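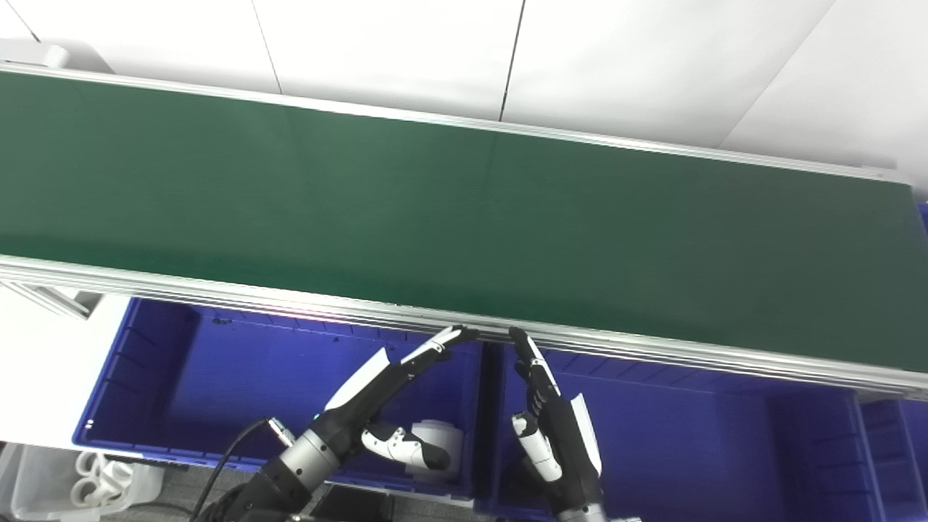
Surely the guests only go where the cars can park, one reply to my first draft said, and I've had that sentence stuck above my desk ever since. It's a fair point. If you want to know why a visiting president gets taken to one holy place and not to another a mile down the road, parking may well tell you more than theology does. So before I get to the speeches, I want to spend a little time on the dull side of these visits.

### 4.2 Who stands where

I worked from the visitors' books and printed programmes of two places, the abbey at Kilen and the old synagogue at Brakavik. Between them they gave me 342 official visits. I typed all of it into Xiao, the free cataloguing program I used for the earlier chapters, and then spent most of September putting right my own spelling mistakes (foreign ministers have long names!).

The first thing I noticed was how early the order of the party gets settled. At Kilen the abbot greets the guest at the gate, walks on the left as far as the font, and then drops back so that the guest goes into the choir alone. At Brakavik the rabbi waits inside. The guest has to cross the courtyard to reach him, and the courtyard is 300 paces if you take the covered way, which everybody does when it rains. I walked it myself with an umbrella and it felt like a very long way to be looked at.

Both houses told me that their way was the old way. I'm not so sure. The Kilen programmes change quite sharply after the gate was rebuilt, and the bit about dropping back at the font only turns up in the later ones. I'd guess – and it is a guess – that the new gate was too narrow for the whole party to go through side by side, and that the habit stuck.

*Figure 7. Green belt between aluminium rails, with a single white object on the belt.*

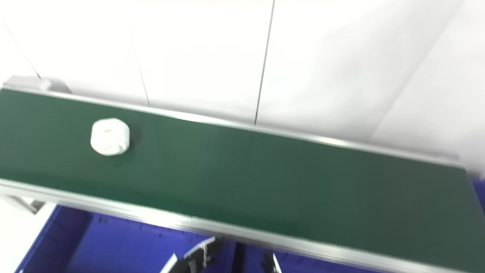

We never asked them to pray, a letter from Brakavik told me, we only left a gap in the programme and let them decide what it was for. I like that very much. The gap is marked in the programmes as "quiet", and in 18 of them somebody has pencilled in afterwards what was done with it. Most guests stood with their hands folded. A few read a psalm with the rabbi, and one delegation used the time to look for a lost glove.

Kilen has no such gap. Prayer there is led from the front and the guest is expected to keep still, so the book tells us nothing at all about what anyone did of their own accord. For that I had to go to the newspapers, and the Verkel paper is the only one that sent a reporter regularly. Its reports are short and rather fond of hats. I've used them for the order of events and left their guesses about the guests' feelings alone, apart from the two passages I come back to in section 4.3.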